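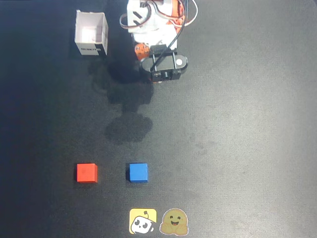

July 2022 – Telau Support Team
Filed under: Set-up Guides

4. Recording examples

1. Place one cube on the mat – clear of the stickers.
2. Guide the arm through the task and press Save.
3. Record 15 examples for each cube colour.
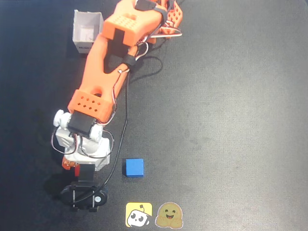

Fig. 2. Arm and blue cube on the work surface.

Caution: Keep hands away from the gripper while the motors are powered.

4. Discard any example in which the cube is dropped.

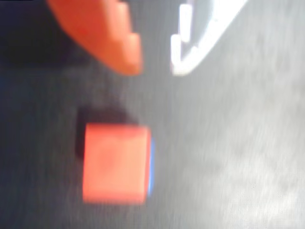

May examples be recorded over several days?
They may, provided the lighting and the camera position remain unchanged.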